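Karkden: a word list of kitchen and garden talk from Minden

README, last revised 2019-01-19

Karkden is a small collection of everyday words and sayings, written down the way people in and near Minden say them at home. It started as a shoebox of index cards that Uwe Pfeiffer kept next to his phone, and it has grown into something we're really excited to share. If you like finding out that one village has its own word for the heel of a loaf and the next village over has a different one, you are going to have a good time in here!

What's in the folder

words.csv is the main list. Each row has the word as spoken, a plain spelling, the meaning in English, the meaning in standard German, the speaker code and a notes column. Please read the notes column. It is the best part.
sayings.csv has whole phrases, mostly about weather, soup and neighbors.
speakers.csv gives an age band and a home village for each of the 13 speakers. No names, no street addresses.
spelling.txt explains how we write the long vowels. Wálter Apaza wrote it and then rewrote it in September, so if you have the older copy, throw it out.

How the words were gathered

All of it came out of long visits with coffee. We would bring a topic (bread, potatoes, laundry day, what you call a child who won't sit still) and let people talk. Jhair Marulanda took notes by hand, and the notes were read back to the speaker before anything went into the list. A word only goes in if at least 2 speakers know it, or if one speaker knows it and can use it in a story. That second rule is loose and we like it that way. Some of the loveliest entries came in through it, including the one for soup that has been watered down for a guest.

Fields that need care

The age band was written down at the first visit and never updated. The village column means where someone grew up, which may be far from where they live now. Where a speaker disagreed with another about a meaning, we kept both rows and put "disputed" in the notes. Please don't merge those when you clean the file. The arguments are data too.

Plain spelling is a reading aid only. Chandrasekhar Rajan tried sorting on it and got the garden words all mixed up with the baking words, so use the topic column for sorting.

Known gaps

Hardly anything on fishing or on church holidays. Speaker 6 has a huge store of words for mud, and speaker 8 has nearly all the ones for knitting, so neither topic tells you much about the area as a whole. Verbs are thin compared with nouns. We'd love more verbs!
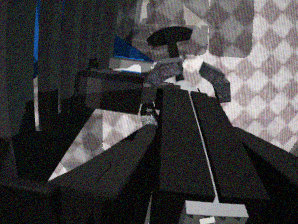 Adding a word

Send a row in the same column order, with a sentence showing the word in use. The sentence can be short. It should be something a person said, with the grammar left alone. Pieter Zwane looks after new rows and will write back with questions, usually good ones, and often with a word of his own from home to compare.

Terms

Free to use for teaching, reading aloud, crosswords, songs and research. Please keep the speaker codes attached to the sayings, and say where you got them. If you print any of it, send us a copy for the shelf.

Still to do

Check the plurals in the bread section.
Find a second speaker for the word meaning "rain you only notice on the washing line".
Decide if nicknames for chickens belong in words.csv or get their own file. (Own file, please!)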